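Ticket: Memory module seating, second arm stops short or pushes crooked
Project: Tadum teardown and rebuild cell
Status: Open, partly resolved
Opened by: Signe Viklund
Component: Placement / force control
Priority: Medium (but it's the fun one)

Summary

Placing a memory module into the motherboard slot works in the simulator and fails often on the real bench. The hand gets the module to the slot, the contacts touch, and then one of two things happens. Either the controller decides it has arrived and lets go with the module standing proud, or it pushes on one end only and the module rocks. No damage to a board so far.

Expected: module goes down evenly, both end clips close, hand backs off.
Seen: one end clip closes, the other doesn't, and the log says SUCCESS.

Setup

Two arms, one open desktop tower lying on its side on the aluminum bench. Placement software is Laryea, the branch from the start of June. Force limit on the hand was at the default when I started. The goal for the quarter is still the one on the wiki: take a dead office PC, swap memory, reroute the cables, close it up, no human fingers inside the case. I do this at home with a screwdriver and a cup of coffee and I keep being amazed at how much is going on in that job!

Log

9:10 – Reproduced on the first try. Log reports insertion depth reached. The depth target is measured from where the controller thinks the slot is, so if the board sits a hair lower than the model says, we stop early and feel great about it. Same thing will happen with any case we haven't measured.

9:35 – Re-ran board localization before the attempt. Better, but now the thing I hadn't noticed before: cables. The power bundle crosses the middle of the case and the hand brushes it on the way in. When that happens the force reading jumps and the controller treats it as contact with the slot. A person would push the wires aside with the back of a knuckle without even thinking. We have no knuckle behavior. Filing that separately, because I want it badly.

10:20 – Tried approaching from the other side of the drive cage. The path planner likes it less (longer, more elbow motion) but it keeps the fingers away from the bundle for most of the descent. Next problem is the looping cables near the cage. They aren't in the model at all, and they don't stay where they were the last time you looked, which is rude of them.
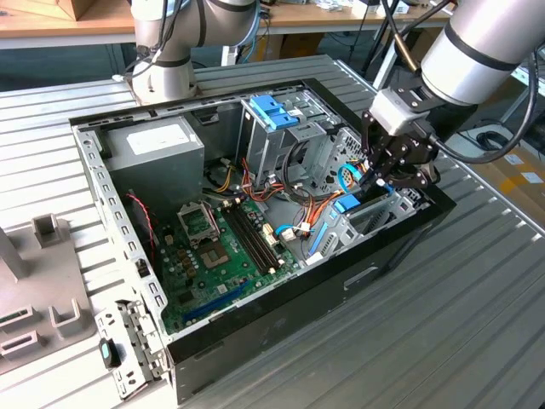

10:50 – With the new approach the false contact is gone on most attempts, so I could finally look at the actual push. Raised the force limit to 40 newtons, in steps, with my hand on the stop button. At the old limit the module never had a chance. I had assumed we were being careful, when we were simply too gentle for the clips.

11:15 – Crooked push confirmed. The fingers hold the module off center, so all the force goes into one end. Changed the routine to press in 3 stages: seat one end lightly, seat the other end lightly, then press down over the middle. Anyone who has built a PC will recognize this. It's what your thumbs do. First attempt with the staged press closed both clips and I said something loud enough that people came over from the next room.

11:40 – Second attempt also good. Third attempt, the hand lost its grip between stages and the module tipped over onto the board. Stopped, checked for scratches, found none.

12:30 – Lunch, then compared recordings. The slip happens during the regrip. Fingertip pads from Altel are the old set and have been through 2000 grips according to the maintenance sheet, against a recommended 900. Swapped them. That should have been my first check and I'm writing it down so it's somebody's first check next time.

2:05 – New pads, staged press, new approach path. Good runs in a row, no slip, no false contact. One failure to release, where the fingers opened but the module edge stayed caught on the pad and lifted slightly. Added a small sideways wiggle before retreat. Ugly, works.

3:20 – Changed the success check. SUCCESS now needs both end clips seen closed by the camera and the force curve showing the two clicks. Depth alone no longer counts. Old logs should be treated as optimistic, so please don't quote the numbers in the Rondthorpe slides until I've gone back through them.

Workaround until the fix is merged

Use the far-side approach. Turn on staged press in the Laryea config (it's off by default). Check the pad count before you start. If the power bundle has sprung up across the slots, move it by hand and note it in the run log as a human assist.

Still open

– Pushing soft cables aside on purpose. Separate ticket.
– Localization for cases we haven't measured.
– The release wiggle needs a force cap before anyone uses it on a board they like.
– Plugs. Memory is the easy part: a stiff, straight thing going into a straight hole. A drive connector on a floppy cable is a whole other animal, and I'd love to pair with someone on it.

Comment, Signe Viklund, 4:45

Somebody asked in the channel whether this means the cell can service a PC yet. No, not a whole one. It can do one step well, on a case we know, with a person moving wires now and then. But a month ago it couldn't do that step, and today I watched it feel for the clip, find it, and lean in. I'm so pleased with it. Leaving this open until the success check has run overnight, and I'll attach the force curves in the morning.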